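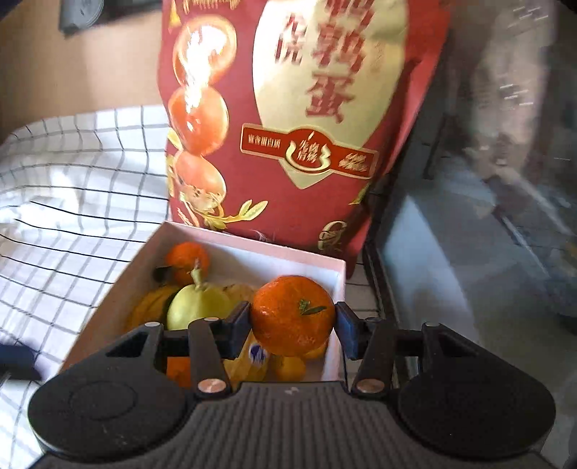
Chapter 4

Patch Management for Mixed Estates

Learning objectives

After working through this chapter you should be able to describe the life of a software update from release to confirmed installation; draw up a set of deployment rings for an organisation of moderate size; choose a deferral period and defend it; and read a compliance report without mistaking silence for success.

4.1 The problem

An estate is the full set of computers, tablets and phones that an organisation is responsible for. Chapter 3 dealt with enrolment, the step at which a device first comes under management. Once enrolled, a device begins to age. Its operating system and applications receive updates from several suppliers, each on its own timetable, and the administrator must decide which updates to install, on which devices, and when.

Two risks pull in opposite directions. A device left without an update remains open to faults that have been made public. A device updated at once may receive a fault that has not yet been found. The period between these two risks is called the exposure window. Patch management is the work of keeping that window short without breaking the applications that people need.

Consider Plestside, a regional housing association whose estate is used throughout this chapter. It has 1379 enrolled devices, running three operating systems. Office staff use laptops, surveyors use tablets, and reception desks use small fixed computers that are seldom restarted. The finance department depends on Flomar, a rent accounting package whose supplier tests new operating system versions only after their general release. An update that is harmless on a surveyor's tablet can therefore stop the rent ledger from opening on a laptop in finance.

4.2 Terms used in this chapter

Patch: a change to installed software that corrects one or more faults. It usually leaves the main version number alone.

Upgrade: a move from one main version to the next. An upgrade may change the interface, the system requirements or the way in which settings are stored.

Deferral: a setting that hides an update from the user for a fixed number of days after release.

Deadline: the moment after which a device installs the update whether or not the user has agreed to it.

Ring: a group of devices that receives an update at the same stage.

Check-in: contact between a device and the management server, during which the device reports its state and collects instructions.

Deferral and deadline are often confused. Deferral sets the earliest time at which an update may be installed — deadline sets the latest. A policy with the first and without the second will leave some devices unpatched indefinitely.

4.3 Rings

The usual method is to release an update to a small ring, wait, and then release it to a larger one. Plestside uses four rings. The first contains the IT department's own devices. The second contains 100 devices drawn from every department, including at least two in finance that run Flomar. The third contains all remaining laptops and tablets. The fourth contains the reception computers and any device with a recorded exception.

The make-up of the second ring matters more than its size. A pilot group made up wholly of willing, confident users will tend to run recent hardware and few old applications, and its results will say little about the rest of the estate. Membership should be assigned from the inventory, by model and by installed software, and reviewed when either changes.

Waiting periods differ by type of update. Security patches at Plestside pass from the first ring to the third in up to four days. Upgrades wait until the Flomar supplier has confirmed support, and the deferral is then lifted by hand. Any exception must carry an end date. An exception without one becomes part of the configuration and is soon forgotten.

4.4 Reading the report

After a security patch released in March, Plestside's management server listed 1273 devices as compliant. The remaining 106 were shown under a single heading, "not compliant", which concealed several different conditions. Some devices had received the patch and were waiting for a restart. Some lacked free storage. Others had not checked in since before the release, so that the server knew nothing of their present state.

These conditions call for different action. A pending restart is settled by the deadline. A shortage of storage needs a support ticket. A device that has stopped checking in may be in a drawer, lost, or in daily use with a damaged management profile, and no change to the update policy will reach it. Sort the list by date of last check-in before doing anything else.

Section 4.5 sets out the policy settings for each operating system in turn, beginning with laptops.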